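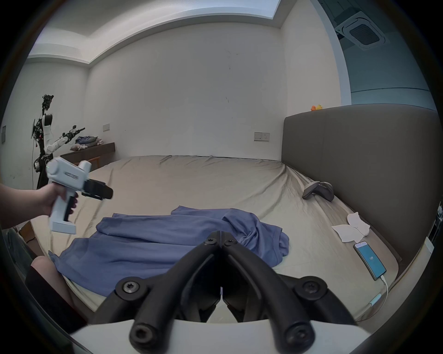
Crichton objected that a bed changed on a fixed schedule says little about how long a sheet is slept on, and that the diary should record nights of use. We accept the point. In the revised diary, each of the 164 households entered one line per night for every bed, and a sheet's period of use ended when it went into the wash. Nights away from home were left blank and dropped from the totals. The final set holds 3405 bed-nights.

Sheets were grouped by fiber content as printed on the care label. Where the label was missing – most often on older flat sheets – the item was coded as unknown and kept out of the fiber comparison. Blankets, throws and loose cloths left on the bed (Figure 2) were not counted as bedding unless the respondent slept under them.

Figure 2. Crumpled blue cloth on a bed, with a white wall behind.

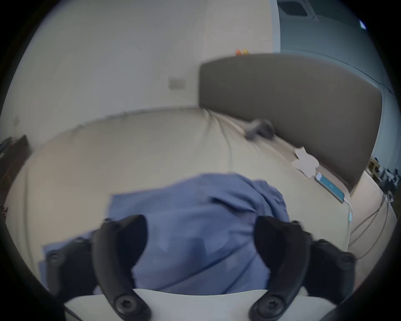 3.3 Room conditions

Bedroom humidity was logged at 25 minute intervals with a Bresix sensor set on a shelf or dresser, away from windows. Readings taken while a window was open were flagged by the respondent and treated separately. The Mellimden homes had no heating in use during May, so their temperature records were not adjusted.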